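Clip-release fault (laundry handling)

A clip-release fault is a failure in robotic laundry handling in which a gripper lets go of a garment before the clip meant to hold it has closed, or pulls the garment back out of a clip that has already closed. It is most often met when small items such as socks are hung on racks with sprung metal clips. The name comes from the fault log of the Hastunar hanging trials, where it was entered as code 31, and it has since been used for similar failures on other machines.

Background

The Hastunar trials were set up by Fisunico to find out whether a two-fingered gripper could load an ordinary household drying rack without changes to the rack. Earlier work had used Lolto, a rack with wide plastic pegs that stayed open until pressed. Lolto pegs were easy to load but are not found in most homes, and the trials moved to sprung clips in August.

Sprung clips are harder to use. The tabs must be squeezed to open the jaws, the cloth has to be placed between them, and the tabs must then be let go while the cloth stays still. The clip is free to swing on its loop throughout.

Causes

Four causes are usually listed.

The first is swing. A clip touched by one finger moves away from the cloth, and the jaws may close on air or on a single thread. Clips next to it can be knocked as well, which spoils any position measured earlier.

The second is a hidden jaw. A camera at the wrist often loses sight of the jaws as the fingers come up to the rack, so the controller has to work from the last clear view.

The third is thin cloth. Fine socks give little resistance between the fingers, and a worn finger pad may feel much the same with or without cloth in it. The Mạc controller, used in the first part of the trials, took finger width as its only sign of a good grip and could not tell the two apart.

The fourth is drag. Rough finger pads hold knitted cloth well, but they do not always let it go cleanly. If the arm backs away before the fingers are fully open, the sock is pulled down with them.

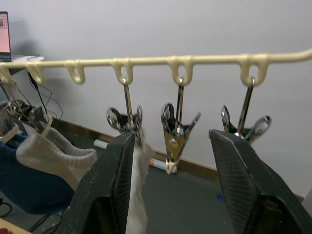 Category: Handling faults - Hanging and clipping

A white sock held between the two fingers, its upper end gathered near the jaws of a clip. At this stage the fault can still be avoided by keeping the grip closed until the clip has been checked.

Safety

The fault is mostly a nuisance, but it has a safety side. On 11/4/23 a sock stayed caught on the left finger after release, and the arm lifted the rack with it until the force limit stopped the motion. The rack fell when the arm was freed by hand. There were no injuries. Hastunar rules now call for the arm to be powered down before anyone reaches in to clear caught cloth, and the force limit for upward moves was lowered to 5 newtons.

Prevention

The usual remedy is a short downward tug before release. If the cloth slides, the clip has not closed and the attempt is started again. A pause of 5 seconds to let the clip settle is also common, though it slows the work. Some operators fit smoother pads - these cut down on drag but drop more socks on the way to the rack.

See also

Cloth drag
Force limit
Lolto rack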